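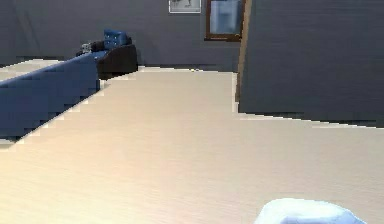

I cleared off my kitchen table in April and I've been a little bit insufferable about it ever since. So let me get this out of my system in one go, and then my friends can stop changing the subject when I come over.

My opinion is that every home needs one flat surface that is allowed to stay bare. I don't mean styled bare, with the bowl of lemons and the candle you never light. I mean bare, so you could walk in with a bag of groceries, or a sewing project, or a really bad mood, and put it down without moving anything first.

I grew up in a house in Bekencombe where every surface had a job. The piano held the mail. The dining table held my father's tax papers for so long that we ate birthday cake standing up in the kitchen – seven people, paper plates, elbows everywhere. I thought that was normal! I thought tables were a kind of shelf with legs.

Then a couple of years ago I rented a room from Moushumi Wijesinghe, and she had a rule about her table. You could use it for anything at all, but when you went to bed it had to be empty. I found this very annoying. I'd be halfway through a jigsaw puzzle (1,000 pieces, mostly sky) and have to slide the whole thing onto a board and carry it upstairs like a wounded animal. I complained about it to anyone who'd listen.

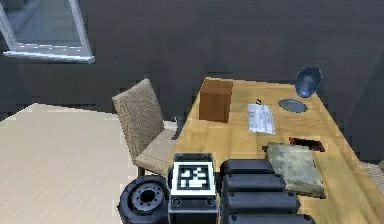

But I did more at that table in one winter than I'd done anywhere in years. I wrote actual letters. I learned to make dumplings, badly. I fixed the zipper on my coat, which had been broken for so long I'd stopped thinking of it as a coat that closed. Starting something is so much easier when the first step isn't moving 48 other things out of the way.

My friend Alois Thaler thinks I'm being a snob about this. He says a messy table is a sign of a life going on, and that people with kids or small apartments or two jobs don't have room for my philosophy. He's right about the room part, and I've gone back and forth on it. His own table is buried under seed catalogs and bike parts, and he's one of the happiest people I know. Still, he eats dinner on the couch every night and complains about his back, so I'm leaving that there.

What I'd say to him is that it doesn't have to be a table. The top of the washing machine would do it. So would half a desk, if you can defend the border. I also don't think you need to buy anything, and I say that as someone who once paid $139 for a set of storage boxes and then had nowhere to put the boxes. They're in the hall closet now, stacked inside each other, and I keep meaning to ask if Alois wants them for the bike parts.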